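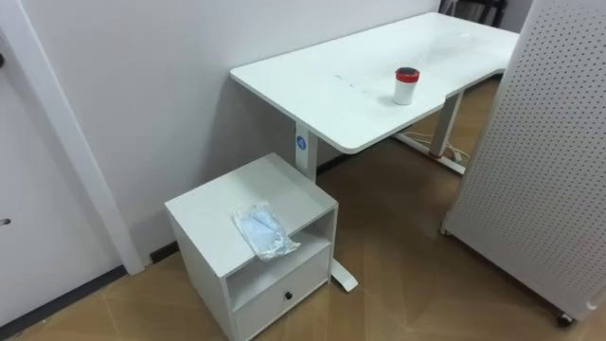
Project report by Hye-jin Ko
Small Spaces unit, April

My project was tidying up one small room, the one with the white walls and the wooden floor, and writing down what I learned. I picked it thinking it would be easy (ha!). The room has a sit-stand desk, a low cabinet with a drawer, an air purifier and a bucket, and I had a budget of $35, most of which went on a Bromix cable tray and a bottle of Kenden surface spray.

I started with the desk, because from the doorway a white desk looks clean and then you lean over it and, wow, no. Smudges, specks, little scuff marks right across the middle. I left one cup out, the white one with the red lid, since everybody I asked said a desk with nothing on it feels weird. The cables by the foot of the desk I saved for later, and I kept saving them for later for 2 afternoons.

Next was the air purifier. I had never thought of it as furniture, but it's tall and flat on top, so of course it turns into a shelf! Plastic wrapping is the worst because it slides around and droops over the side.
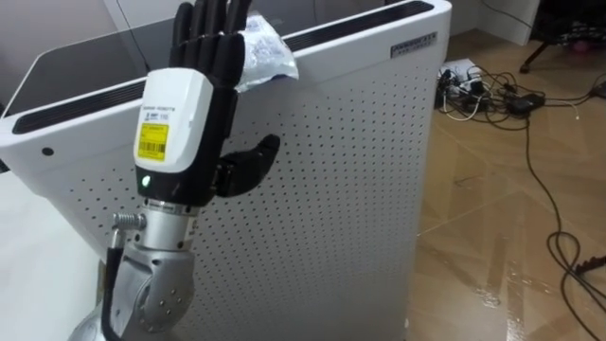 Figure 2. Clear plastic bag on the top rim of the white device.

My rule became that nothing lives on top of the purifier. Papers go in the cabinet drawer, packaging goes in the bucket, and the bucket goes out when it's full. I tried a lidded Sirko bin for one morning and gave up on it, since I wanted something I could carry by the rim from one end of the room to the other.
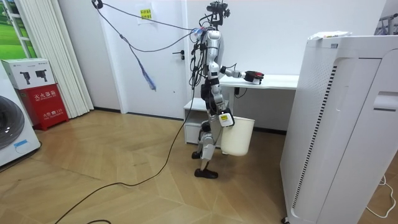

What I'd change

I'd do the top of the purifier before the desk. I kept moving things from one to the other and then wiping the same spot again. I'd also measure under the desk before buying a tray (mine is too long, and it's still in its box). And I'd go through packages as they come in, checking the label first and then deciding, so they don't sit there for a week.
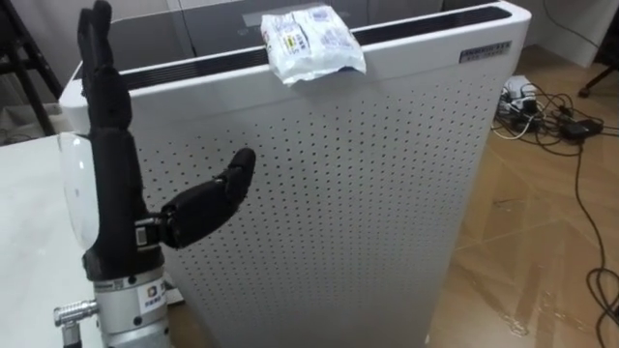 Figure 4. Plastic-wrapped package on the top front edge, with its lower flap over the vent.

My grade on the draft was 88, with a note asking for more about the floor, so that's my next section.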